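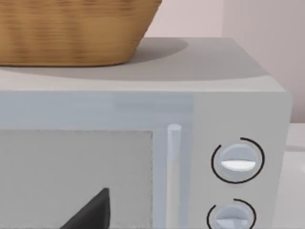
Brumness 关卡与物理参数包:说明文件

大家好!这个仓库放的是 Brumness 的关卡数据、物理参数表和一部分关卡脚本。Brumness 是一款横版解谜游戏,主角是一只会修水管的獾,整座小镇 Ratcombe 建在一条地下河上面,玩家靠改道、堵漏、抬高水位来开路。我们做这个游戏做得非常开心,所以决定把能公开的数据都整理出来,给想做自制关卡的朋友,也给对物理解谜感兴趣的同行。

包里有什么

levels/ 全部正式关卡,共 90 个,按章节分目录
levels_cut/ 被砍掉的关卡,能跑,但不保证能通关(有几个我到现在还是很喜欢!)
params/ 物理参数表,每种材质一个文件
replays/ 测试玩家的操作回放,共 3467 条,已去掉账号信息
scripts/ 关卡脚本,纯文本,可以直接改
docs/ 字段说明和常见报错

音乐、配音和角色原画不在包里,授权归各位作者,请不要从游戏安装目录里拆出来转发。

怎么跑起来

一、安装关卡编辑器 Vindum。编辑器随游戏附送,在游戏目录的 tools 文件夹里。
二、把整个仓库解压到编辑器的 workspace 目录下,目录名里不要带空格。
三、打开编辑器,选“导入工作区”,等左下角的进度条走完。
四、先打开 levels/ch1/pump_yard 试一下。水车能转起来,就说明参数表读进去了。

如果水车不动,八成是 params 目录多套了一层。把它挪到 workspace 的第一级再导入一次。

关卡文件格式

每个关卡是一个文本文件,分成三段:地形、物件、触发器。地形用网格记录,每格一个字符,对照表在 docs/tiles.txt。物件按行写,依次是类型、横坐标、纵坐标、旋转角、材质名。触发器写在最后,顺序会影响结果:同一帧里有两个触发器同时满足条件时,写在前面的先执行。我们自己在第四章吃过这个亏,有一扇闸门怎么调都慢一拍,查了很久才发现是顺序写反了。

自制关卡建议把物件控制在 100 个以内。超过也能跑,只是水面多的时候掉帧会比较明显,掌机上尤其如此。

物理参数
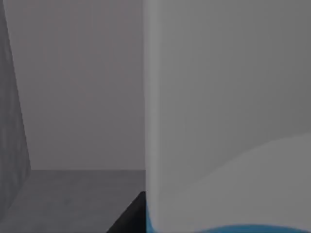 Brumness 的手感有一大半藏在 params 目录里,所以这一节我写得啰嗦一点,请多包涵!每种材质有密度、摩擦、回弹、吸水率这几个值,外加一个我们自己加的“圆角半径”。最后这一项特别值得玩一玩。给方块设一点圆角,边缘就会像那根浅灰色的机械手指一样柔和地转过去,沿着边还带一道稍亮的高光,箱子碰到台阶时也不容易卡死在角上。圆角为零的箱子看着利落,叠起来却总爱抖。我现在的习惯是先给圆角,再调摩擦,最后才动密度,顺序反过来往往要返工。

水的参数单独放在 water.txt 里。粘度和表面张力可以放心改,时间步长请先别碰,它和回放文件是绑在一起的,一改,旧回放就全对不上了。第三章的沥青其实就是把水的粘度调高、颜色换掉,再让它能被火点着。喜欢折腾的朋友可以试试粘度接近零、张力很大的组合,会得到一种像果冻一样蹦来蹦去的东西,我们差点为它单独做一章。

回放数据

回放只记录按键和时间戳,不记录画面。用编辑器的“播放回放”功能可以看到玩家当时的走法,也可以调成慢放。测试分 7 轮进行,每一轮关卡都有改动,所以文件名开头的数字就是轮次,请和对应版本的关卡搭配使用。第一轮的关卡放在 levels_cut/round1 里,和正式版差得很远。

有几条很值得看:ch2/siphon 的回放里,有玩家用三块浮木搭出了我们从没想过的路线,整段谜题直接跳过去了。我们讨论了一晚上,最后把这条路线留在了正式版里,还在终点加了一枚隐藏徽章。

已知问题

旋转角写成负数时,编辑器预览正常,游戏里会多转一圈。
超大水池在存档读取后的头几秒会轻微外溢。
Vindum 在双显示器下,材质面板偶尔会跑到屏幕外,按两下 F8 可以拉回来。
第五章的升降机在自定义时间步长下会穿过天花板。

使用许可

关卡、参数和脚本可以自由修改、再发布,也可以用在教学和研究里,注明出自 Brumness 即可。回放数据限非商业用途。做视频、直播完全没问题,不用来问,我们很爱看!

怎么参与

改了参数觉得手感更好,或者做出了新关卡,都欢迎提交合并请求。请附上一条自己通关的回放,文件名写关卡名加你的昵称。报告问题时写清楚游戏版本、平台和关卡路径,有存档就一并附上。翻译方面,目前最缺的是谜题提示的校对,句子很短,但双关不少。

我们计划在 11 月更新一次数据包,把 Tzavaras 主题的追加章节放进来。那一章讲的是河对岸一座废弃的钟楼,机关全靠水压驱动,敲钟的时机也算谜题的一部分。

致谢

关卡总设计 Lăcrămioara Lazăr 整理了全部被砍关卡的注释,读起来比攻略还有意思,推荐从 levels_cut/notes.txt 看起。也谢谢每一位交过回放的测试玩家,包括在第一章水池里泡了整整一个下午的那位。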